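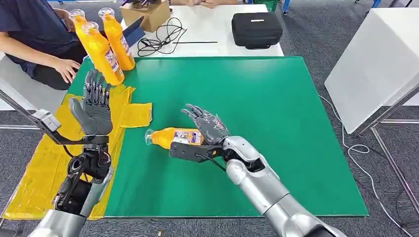
How wide should the yellow patch be for a small group of bottles? Wide enough that a bottle set down at its edge still has its whole base on yellow, with a finger's width to spare.

Notebook, December, afternoon, bottle table

Big day for the green board! I finally stopped fiddling with pencil marks and went over to tape, and I wish I'd done it a month ago. Yellow on green reads from across the room. Eyerusalem walked in with her coffee and knew where the bottles were meant to go before I'd opened my mouth.

Layout as of today: yellow down the left side in wide strips, overlapped, carried on under the lower left corner. One loose square by itself, over to the right of the main yellow. The standing bottles live at the upper left corner of the board. Orange ones only for now. The other colors can wait.

Tape notes. I tried the Kornlow roll first and it was too narrow, I'd have needed a dozen passes. The Rurkberg roll is a lot wider and goes down beautifully if you pull it low and slow. Pull it high and it stretches, then creeps back overnight and you get those little ripples. The separate square has a few wrinkles at the edges. I'm leaving it alone, since peeling it would probably bring up some of the green. Rin thinks a warm spoon would flatten it. I love this idea and want to try it on scrap first.

Peel test on an offcut of the green board: 30 minutes down, came up clean. Left another piece on over lunch, also clean but slower to lift. The overnight piece is still on, check tomorrow morning. If it leaves glue, there's a bottle of Ayaaba cleaner under the sink, and please don't use the scraper, we've only got the one board.

Overlap: I settled on 6 mm after a first go with hardly any. With the thin overlap a line of green kept showing through wherever my hand had wandered. The wider one hides it, and the ridge is so slight that I have to drag a fingernail over it to find it. The outline of the yellow came out pretty ragged, more like a puddle than a box. I was going to trim it and then decided I like it. Rin wants straight edges. We can argue about it when the new roll comes.

Now the bottles, which are my favorite part. The orange is so loud against the green! Clear caps, label wrapped around the middle with blue in the print. On its side one of these will roll given any excuse, and it always swings toward the cap end. Upright they're steadier, though I notice I never get them all standing perfectly straight. Tried a spare one with water up to 31 mm from the base and it stood much better, hardly budged when I bumped the table. Worth repeating with sand, which won't slosh.

Labels: keep them dry. I wiped one with a damp cloth last week and the corner lifted straight away. Dry cloth only.

Eyerusalem's suggestion, writing it down before I lose it: a second loose square, farther to the right, so there's a near target and a far one. Yes please. I'll cut it from the same roll so the color matches.

To order from Trandstead: two more wide yellow, one roll of something matte in case the overhead light gets annoying, more caps. Item 43 on the old supply sheet is the cap bag, the page is pinned by the door.

Next: overnight peel, spoon on scrap, sand in the spare.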